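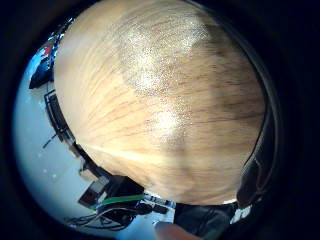
Is hardwax oil a good choice for a dining table that gets used every day?

Ours has had two coats of Masilela Satin on it since December, and I'd pick it again tomorrow.

Last updated: Monday

I came to this stuff after years of polyurethane, which I never got along with (bubbles, dust, brush marks, the smell hanging around all weekend). My neighbor Jummai Yusuf lent me the end of her tin to try on a scrap board, and I ordered my own that same evening! It cost me 26 dollars at Drirnevgate Hardware, and I still have plenty left for the shelves.

Putting it on is almost silly. You stir it well, rub a little in with a white pad, wait a few minutes and wipe off everything that hasn't soaked in. Less is better – my first scrap went sticky from too much, and I had to scrub it back. I gave it a night between coats and kept hot dishes off the table for a week, as the tin says.

What I love is how it feels. You can still tell it's wood under your hand! Coffee and soup have wiped right up so far. Red wine left overnight did leave a faint ring on my test board, but a quick sanding and a dab of oil took care of it, and I couldn't find the spot afterward. Try that with poly.

Gripes? The lid is a pain to get back on square, and the oil in a half-full tin will skin over if you don't press it down all the way. I also wish they sold a smaller size for people doing one nightstand. And please lay your oily rags out flat outside to dry, don't ball them up in the trash.

I'm doing the bookcase next.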